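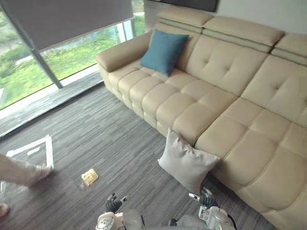 4. Comparing two grippers on living room pickups

Now for the fun part! With both arms homed and the head camera streaming, you can start finding out what your grippers are good at. A living room makes a great first test site because it mixes big soft things with small flat ones, and a pillow and a thin item on carpet will teach you more in an afternoon than a week of foam blocks.

You can compare the Dukeo hand and the Kravchuk hand one after the other on the same arm, or run one on each side. We like the first way for scoring and the second for a quick look.

4.1 Lay out the floor

1. Put one throw pillow on the floor, leaning against the front of the sofa. Leave a second one up on the seat, against the backrest.
2. Set one small flat item on open carpet, where the left hand can get to it without the base moving.
3. Add something with an open middle, such as an empty frame. Hands that do well on solid shapes can have real trouble with a thin border.
4. Lower the blinds partway if daylight is falling on the floor. Bright patches on a striped carpet can throw off the depth reading.

Note: Part names and tray positions for the Zelau wrist adapter are in section 2.

4.2 Run the pickups

1. On the controller, open Compare and load profile 2532.
2. Raise both hands to the ready pose, fingers up and a little apart.
3. Pick the flat item first. Start with grip force at 230 and leave it there for the whole set.
4. Move to the floor pillow. Aim for a corner - the middle tends to bunch up and slide out.
5. Try the frame, then the pillow on the seat.
6. Repeat until you have 6 tries per object, then change hands and start over.

CAUTION: Keep feet and legs out of reach of both arms while the motors are live. Anyone resetting objects must wait for the controller to show HOLD.

CAUTION: Fingertips can mark leather. Fit the soft tips before any pickup from a seat or backrest.

4.3 Read the results

Save each set before you swap hands, or the counter starts again from zero. The Gosness viewer plots finger position against time, and it's a joy to scroll through - you can spot the exact moment a corner starts to slip. If both plots look flat, check that the wrist cable is fully seated and run step 3 again.

Tips from Aleksi Koivisto on tuning finger speed are in section 5.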